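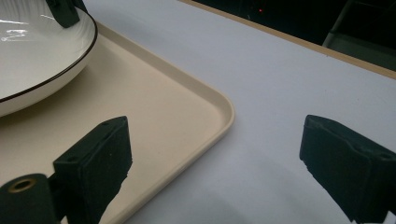 I want to put in a good word for the tray. I mean the plain serving tray, the kind that lives upright in the gap beside the fridge and comes out when somebody is ill. I think it should come out every day. Mine came from a shop in Studlow that was clearing its shelves, I've used it at nearly every meal for two years, and I would now give up the toaster first. Put a white plate with a fine dark line round its rim on a beige plastic tray, and put the tray on a white table, and supper has a place of its own. The colours hardly differ and yet you know exactly where the meal stops and the table starts. I find that enormously pleasing!

My case starts with carrying. In the house I grew up in, laying the table meant a procession: plates, back for the glasses, back for the forks, back again for the salt, which had been in front of me all along. When I moved to my flat in Grodham the kitchen was at one end of a corridor and the table at the other, and I did the procession on my own for months. I once worked out (it was raining, it was Sunday) that at two extra trips a day I was making 768 of them in a bit over a year. I'm not against walking. I just don't want to do it holding a mustard jar.

With a tray you load up once. You stand at the worktop and think the meal through, and whatever you've forgotten shows up as a space. Then you carry the lot and sit down while it's all still hot, and the same tray takes everything back afterwards, crumbs included. Clearing up is where it really wins me over, because the crumbs never get as far as the table in the first place. A small raised lip does all that work. I've had trays without one, very smart, dead flat, and a spoon went off the side of the last one on its first outing.

People who disagree with me (I have met plenty) say a tray looks like a canteen, or a hospital, or a dinner eaten in front of the telly. I do see it. School trays had those moulded compartments and a smell of wet cloth, and it takes a while to forgive that. But go to a good café and look at what arrives with the tea. Kistetent, my favourite place near the station, brings everything out on trays and leaves them on the table, pot and milk and cake together, and it feels like being given a present. No one in there looks as though they're waiting for visiting hours.

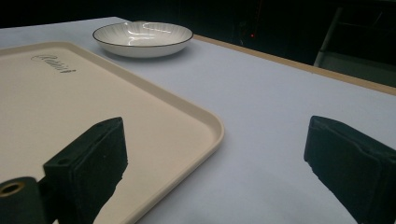

What makes the difference, I think, is how much you put on it. The canteen tray is crammed to the corners. Leave a good bit of bare surface and the same object looks generous. One bowl, one spoon, a folded napkin if you're feeling grand, and then some room. I'd go further and say that not everything has to be on the tray at all. A fruit bowl or a dish for sharing can sit out on the table beyond it, where anyone can reach, and the tray keeps to the things that are yours.

I'm also going to defend plastic, which may lose me a few of you. Wooden trays are lovely, and I owned a beauty from Beltrán, the little homeware shop by the bridge, with handles that fitted my hands perfectly. It warped. It didn't like the damp cloth, it didn't like the teapot, and in the end it rocked on the table like a boat. A matte plastic one in a quiet colour gets wiped, gets washed, gets leaned against the wall to dry and is ready by breakfast. Cream or beige, please, and no pictures of lemons. The crockery can do the decorating. A rim with a thin line on it is plenty, and ridges in the glaze that catch the light are a bonus.

As for size, take your biggest dinner plate to the shop if you can bear the embarrassment. I did. You want the plate to sit flat inside the lip with space beside it for a glass, and you want to get through your own kitchen doorway without turning sideways. Mine cost around 30 pounds less than the wooden one and it has outlived it already. I'm off to look for a second, for when people come round, and I have my eye on the same cream.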